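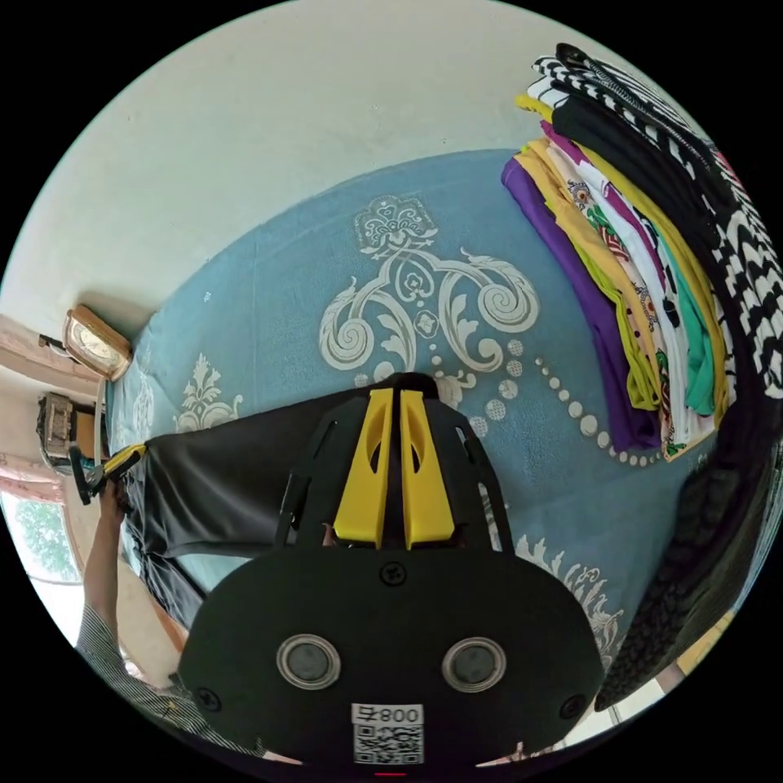

Mullville, July

Okay, can everyone hear me up the back? Good. I'm Ye-ji, I teach cello, and I'm here to talk about my left shoulder. (Pause. Someone usually laughs.)

Start with the freeze. I was 50, halfway through a Tuesday lesson, and I couldn't reach behind me for my bow. I'd been blaming the pillow for months. My GP had a name for it in two minutes — adhesive capsulitis, frozen shoulder to you and me.

Slide: the joint capsule. Don't get bogged down in this one, Ehsan Rana is doing the anatomy after morning tea and he's much better at it.

What I want to tell you about is the sleep, or the lack of it. I'd roll over at 2 am and that was me up, making toast. The kids at Mostyn thought I was cranky at them. I was just tired!

Then the physio bit. Pendulum swings, walking my fingers up the wall, a towel behind my back. Demo the wall walk here, left arm, and get them all standing if there's room. Remind people to stop if it's sharp and to ask their own physio first.

Mention Mum. She's 87, had the same thing in her forties, and was told to rest it in a sling. She still can't do up a back zip.

Playing again: I began with open strings, a few minutes a day, chair a bit lower than I like it. My bowing's fine now. Thumb position on the A string still grumbles, and I've stopped programming the pieces that need a lot of it.

Questions, then hand over to Ehsan. Tea's in the foyer.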